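18/10/2026, back room, Sunday catch-up

Quiet building, so I'm finally writing up the packing line changeover before I forget half of it. Lindqvist bench is running on the new arm full time now and we're at 300 trays a shift with two people on it. The old target was 300 with four, and I keep having to say out loud that the other two didn't go anywhere! Raquel Marinho moved over to checking and relabeling (her wrists are much happier, she says) and Imora nights got the fourth slot back.

What's changed most is the talking. Before, you could chat across the bench all morning. Now one person feeds and one person clears, and they're facing opposite ways. Raquel brought it up in August and I sort of waved it off. She was right. Going to try turning the clearing table 90 degrees, if the air line reaches.

Also spent a while on the practice corner, which is where people teach the grips by hand before the arm gets them.

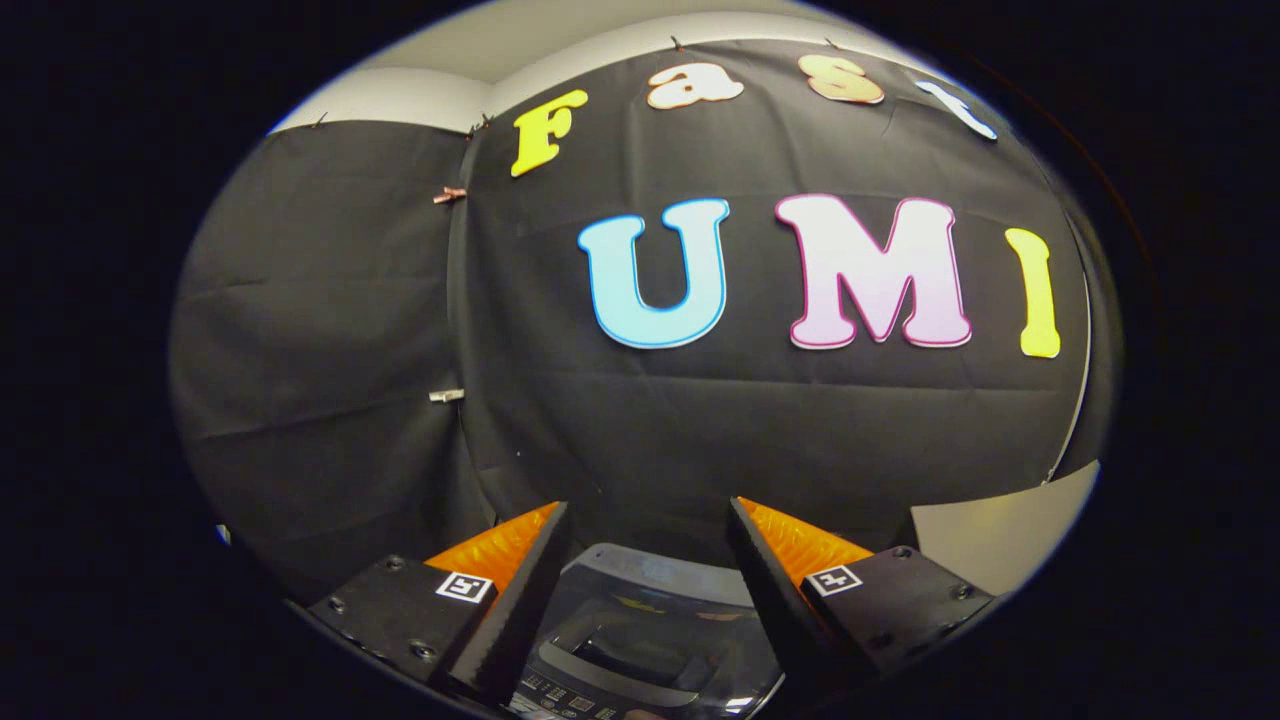

Practice corner, with the letters up on the black cloth.

Teaching by hand is the part everyone likes, me included. You do the job the way you'd do it anyway and the arm picks it up from there, mostly. Jodosora trays still slip. 57 drops last week, nearly all on the wide ones, and clearing them is nasty boring work that lands on whoever's nearest.

To do:
new pads for the Lindqvist arm, part 36 in the Clotusano drawer
ask Raquel who wants grip teaching next, she keeps the list
move the stop button, lefties can't reach it
swap the feed and clear people at lunch (try it Tuesday)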